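Watching and Making > Cartoons Explained

How Does a Cartoon Move?

A cartoon is made of still pictures. Each one is a little different from the one before it. When they are shown very fast, your brain joins them up and you see movement.

Most cartoons show 24 pictures every second. Artists often draw only 12 and show each one twice. This is called "animating on twos." It saves a lot of work, and the movement still looks smooth.

The people who make a cartoon start with a storyboard. It looks like a comic strip and shows what happens in each part of the story. Next, one artist draws the main poses, called key drawings. Other artists draw the steps that go between them. 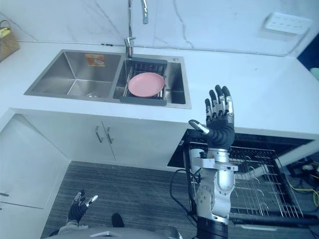
Backgrounds are made separately from the characters. A background stays still, so it only has to be drawn once, even if a character jumps around in front of it for a whole minute. Think of a cartoon kitchen. The tall curved faucet, the double sink and the gray lines on the white wall can all be part of one painting. If a character turns the faucet handle, the handle has to be drawn again for each step of the turn.

Try it yourself with a pad of sticky notes. Draw a ball at the top of the last page. On the page in front of it, draw the ball a little lower. Keep going until you have 6 drawings, then flip the pages with your thumb. Add more pages if you want the ball to bounce back up.

More in Cartoons Explained
What Is a Voice Actor?
Why Do Cartoon Characters Have Big Eyes?
How Clay Animation Works
Who Makes the Sound Effects?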